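Subject: Re: [sort-floor] Arms on the mixed bin bench, what happened to your people?
From: Yee-man Tu
To: sort-floor list

The Wodico returns desk wrote:

> We handle small mixed returns, mostly toys and soft stuff, all by hand.
> Management has had a quote from Pelkonen for an arm on the sorting bench
> and the paperwork talks a lot about throughput and very little about the
> staff. I know a couple of sites on this list have gone ahead with one.
> What I'd like to hear:
>
> 1. Did anyone lose hours?
> 2. What do your sorters do all day now?
> 3. Does it cope with cloth? Ours is forever getting tangled up with
> everything else.
> 4. Anything you would have asked for up front?
>
> Off-list is fine if you'd rather not say in public.

On-list is fine for me. I run the sorting floor at Hevelside and my manager knows I'm writing this. We didn't buy from Pelkonen, so I can't speak to their quote. Ours came through Rundix.

1. Hours. We had 20 people on the floor before and we have 20 now. Before, 12 of them were on the mixed bench. Now it's seven, and the other five went to checking and repacking, which had been behind for as long as I've worked here. Contracted hours stayed the same. Overtime did not. The bench used to pick up most of the evening overtime before the holidays and some people counted on it. That has mostly gone, and I don't think it's coming back. If your people depend on overtime, get it on the table early. We didn't, and they found out from the rota.

2. What they do now. The job used to be: take a bin, pick through it, drop each thing in the right box. The arm does a share of the picking. A person loads the bins, empties the boxes, checks what went into them, and steps in when it stops. It stops more than the sales sheet says it will. One person looks after 2 arms, and that is as far as I'd stretch it. We tried adding a third station to one person in the first month and gave up.

The bins we give it are the same kind of mix we always had. We considered pre-sorting so it would have an easier time, but then you're paying someone to sort before the sorting.
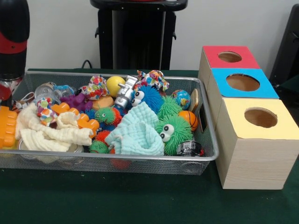
The boxes are simple on purpose. Each has a different color on top and a round hole, and the color tells both the person and the arm where a thing belongs. Before this we had written labels, and every shift had its own idea of what "other" meant. The colors have been the best change of the lot and we could have done it years ago with no arm at all.

One thing I didn't expect is how much the job depends on how you load the bin. If you tip everything in at once, the cloths end up wrapped around the hard pieces. If you lay the cloths in last, they cover whatever is under them. My better loaders shake a bin level and pull a corner or two of cloth free before they walk away. That's skill, and it wasn't in anyone's job description. I got it added in June, with a small bump in the rate. It took three meetings.

3. Cloth. It copes some of the time. Muslin is the worst. It will pick up a cloth and bring a ball along with it, or it will pinch a fold and let go halfway. Spiky puffer balls are easy for it. Smooth balls roll to the wall of the bin and it has to try more than once. Clear plastic is bad, and we've told people to just take it out by hand when they see it.

We logged every time someone had to reach in over one month. Out of 3,752 picks the big group was cloth, then clear plastic, then things jammed flat against the side. I would keep that kind of log from day one, on paper if you have to. The machine's own log says when it stopped. It doesn't say what a person had to do about it.

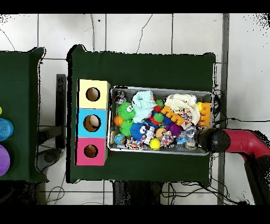 Mixed bin next to the three sorting boxes, arm at the right-hand end.

Cables are worth a mention too. Decide where they run before the tables go in. Ours were an afterthought, and the people who sweep and mop that area had to ask twice to have it looked at.

4. What I'd have asked for up front:

Training on shift, paid, for everybody on the bench. We trained four people and told them to pass it on. Two of the four are now "the arm people" and get called over on their breaks. They don't like it and I don't blame them.

A plain rule on who can stop it. Ours is that anyone can, for any reason, and they don't have to write it up. We had a written form at first and people would stand and watch it fumble a cloth for several minutes to avoid filling it out.

Something in writing about numbers. The system keeps a count for each station. In the second month a supervisor started reading those counts out at the start of shift as if they belonged to the person standing there. We put a stop to it, but it left some bad feeling. Get it agreed before the thing is plugged in that station counts aren't used for reviews.

Rotation. Minding an arm is dull in a different way from sorting. With sorting your hands are busy and you can talk. Minding it, you stand and watch and then have to be quick. We swap every two hours and that seems to be the limit. One of the older sorters asked to stay on hand sorting for good and we said yes. She is still faster than the arm on a bin with a lot of cloth in it.

As to whether it was worth it, ask me after another holiday season. Repacking is caught up, and I get fewer sore wrists reported from the bench. Sore feet are up – we've ordered mats, and they were not in the budget either.

If you end up visiting a site before you sign, go in the afternoon and ask to see a bin loaded by their regular staff. The demo bin we were shown had no cloth in it whatsoever.

I can send our stop log sheet and the rotation sheet if they're any use. Write to me off-list for those, attachments get stripped here.

Yee-man Tu
Sorting floor, Hevelside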